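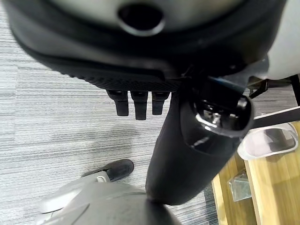

4 July 2024

Good news if you've been driving across town for groceries like me — the Luna Street farm market is open again, and it's staying open through the end of September. I stopped by on opening morning, mostly for peaches (I have a problem), and left with two bags of stuff I hadn't planned on.

The market shut down last fall when the old lot got sold. The new spot is behind the Maser Building, a short walk from the bus stop, and there's real shade this time! The organizers told me 562 people came through on the first day, and they'd been hoping for half that. By eleven the strawberries were gone and the bread table was down to rye.
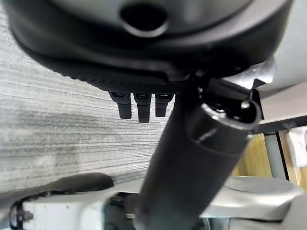 Parking is the one sore point. The lot fills up fast, and a few folks were leaving their cars over at Meijer and walking, and I'd skip that if you don't want a note on your windshield. The city has opened up the gravel lot on Brornik Avenue on market mornings, and when I cut through there on my way home it was half empty.

Prices seemed fair to me. Eggs were 5 dollars a dozen, sweet corn isn't in yet, and the honey people are back with the little bear bottles my kids fight over. Most stands take cards now, but bring a few small bills for the flower table.

There's still room for sellers, too. A table for the rest of the season is first come, first served, and you can sign up at the tent by the entrance. Hours are eight to one, rain or shine — I'll be the one hogging the peaches.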